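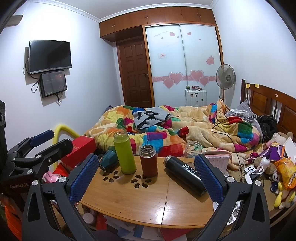 Progress report to Hurance, November
Project: Catik small-room storage trial
Prepared by: Su-bin Ko
Reviewed by: Man-sik Nam

Status

The trial covers 4 furnished single rooms at the Bodow residence. Intake is complete for all of them. Sorting has started in 2 rooms and has not started in the others. The work plan agreed with Hurance is unchanged.

Bedside table, room 2

The round wooden table next to the bed was chosen as the first work area. At intake the top was used almost entirely for drink containers: a lime-green water bottle, a thermos without its lid, a black insulated bottle, a teal mug and a clear glass jar. The black bottle and the mug were on their sides. The jar was empty. The lower shelf held stacked papers and a small pink container with a lid.

Proposed layout: one bottle and the mug stay on the table, upright. The other containers go to the shared kitchen shelf. Papers move to a folder. The pink container stays where it is until the resident has gone through it.

The ring of oval cutouts in the tabletop reduces the flat area near the rim. Narrow items will be placed toward the middle. No change to the table is planned.

Bed and surroundings

Clothing is being kept on the bed, including a dark pile at the headboard end. Snacks, plush toys and a power strip with chargers share the edge of the mattress. The power strip is the first item to be moved, to a wall bracket supplied by Choo. A black cable also crosses the comforter and will be rerouted along the wall. The clutter to the left of the table, with a red gift box on top, will be sorted in the second session.

Budget

Spending to date is about $1400, mostly shelf units and brackets. No overrun is expected.

Open points

Bracket delivery for the remaining rooms is not confirmed. Man-sik Nam is following up with Choo.
The folder size needs to be settled before the papers are moved.
Resident consent for relocating clothing is still needed in room 2.

Next report: after the second sorting session.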